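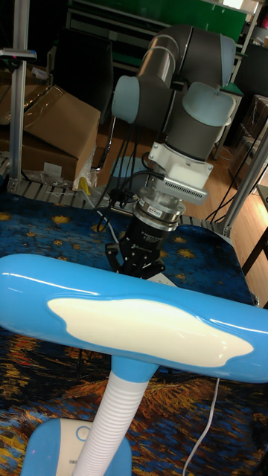 The blue and white desk lamp with the gooseneck

24th February
Posted by Heidrun Egger to the Costwood Wells list

Hi all,

Halfdan Damgaard wrote:
> Has anyone gone through the September well readings yet? I only have
> the Dunbar side, and two of my wells didn't get measured because the
> pump was running when I went by. My feeling is the water table is
> holding up better east of the creek than west of it, but I'd hate to
> say that at the meeting on a hunch. Also, are we still measuring from
> the top of the casing or from the ground? My older sheets don't say.

Yes! I went through all of them last night and I'm so glad you asked, because there is some really good stuff in there.

First the casing question. Top of casing, always, and then we subtract the stickup. Your older sheets are fine, I checked them against the drilling logs and they line up once you take the stickup off. (The one for the Stavon Road well had it taken off twice. Fixed now.)

The full table has 2,952 readings in it, and 1,756 of those are from west of the creek, so be a little careful comparing the two sides. East has long gaps, especially in the early years. But I think your hunch is a good one! I picked out 8 wells with no gaps at all and no irrigation pump close by, and the eastern ones come back up nearly every spring. The western ones come back too, only not as far, and each fall they start from a lower spot. You can see it the minute you plot them on one page.

What I'd love to know is how much of that is pumping and how much is the clay layer. The old Urnasia test hole hit thick clay on the west side, and if that runs as far north as I think it does, rain just isn't getting down there very fast. Does anybody have a driller's log from up that way? Even a bad photocopy would make my week.

Halfdan, for your two missed wells, please don't fill in a guess. Leave the box blank and write "pumping" next to it. If you can get back there before the irrigation season starts, let the pump sit off overnight first and take the reading in the morning.

I'll send the plots to anyone who wants them, just reply to me and not the whole list, they're big files.

Heidrun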